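Robot Software Notes / Control & Perception / Week 7
September — posted by Zulkifli Nair

Reading a success rate without being fooled by it

Last week I promised fewer equations and more complaining. The topic is what to do when somebody hands you a manipulation policy and one number, and the number is high. My advice is to keep your hands in your pockets until you have read the episode logs.

We will use the play kitchen bench. The task family is small: pick up a toy vegetable, put it somewhere, let go. The instruction comes in as a sentence, the policy takes camera frames and joint positions, and out come short chunks of arm motion plus an open/close value for the gripper. The training set is 2,098 demonstrations, all teleoperated, logged with Rurnia and trained with the Beltska scripts you installed in the first lab. You do not need to know the insides of either one for this handout.

Start with what counts as a success. The stock checker in Beltska marks an episode as good if the gripper closed on something and later opened inside the target region. Read that again. It never asks which object was held. It never asks where the object ended up. A policy that carries the pepper over when the sentence said carrot gets full marks, and so does one that drops the thing on the rim and lets it roll away.

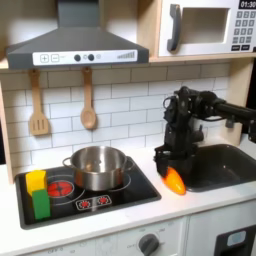

Emmanuel Ndung'u wrote a stricter checker for his project, and I have borrowed it for the assignment. It splits each episode into four questions, logged separately:

1. Did the fingers close on an object at all?
2. Was it the object named in the instruction?
3. At release, was the object over the target?
4. Two seconds after release, was the object at rest inside the target?

Rescoring the same rollouts this way is dull work and you should do it once by hand before you trust a script with it. In our case the drop between question 3 and question 4 was larger than I would like to admit in front of a sales person from Varela. Most of the loss came from early release. The policy has learned that the gripper opens near the sink, and "near" is doing a lot of work.

Why would it learn that? Two suspects, and you should be able to argue for either one.

The first is chunking. The policy predicts a block of actions and plays it out before looking again. If the open command lands in the middle of a block, the arm is committed to it, even when the wrist is lagging behind the commanded path. Shorten the block and you look more often, but the motion gets jerky and the inference budget goes up. People will tell you temporal smoothing fixes this. It smooths it. Plot commanded against measured wrist position yourself and see how large the lag is at the moment of release.

The second is the data. Human operators are sloppy in a helpful way: they see that the thing will probably fall in, and they let go. The log stores the opening and not the judgment behind it. More demonstrations by the same operators give you more of the same habit.

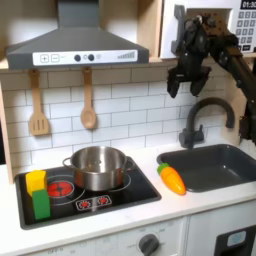 Perception gets blamed for a third thing, fairly. A shiny pot throws colors around, and a detector tuned on orange will now and then find some orange in the steel. The sink and the cooktop are both dark shapes set in a white counter, so a segmentation mask that looks fine at low resolution may be less sure than it appears. Before you add a bigger vision backbone, save the masks and look at them. I know this is boring. The Bernusen group published a very nice curve last year with a new backbone, and when I asked for the masks I was sent the curve again.

Then there is planning. Some of you want to put a language model on top to break "tidy up the vegetables" into steps. Fine, but the planner needs to know when a step is finished, and it gets that from the checker. A planner reading the stock checker will calmly move on to the pepper while the carrot is still wherever it landed. I would rather see a dumb state machine with an honest check than the reverse — you are welcome to change my mind with data.

Assignment

Take the 600 rollouts in the shared folder. Score them with the stock checker, then with Emmanuel's. Report both rates, with intervals, and a table of failures by question number.

Next, pick 19 episodes where the two checkers disagree and watch them at half speed. For each, write one line saying what went wrong and which part of the stack you would change. "The model needs more data" will be handed back ungraded.

If you retrain, fix the seed and state the chunk length. If you did not retrain, say so, and don't show me a loss curve.

Submit a PDF and the scoring log. Questions go to the course list, where Emmanuel answers faster than I do.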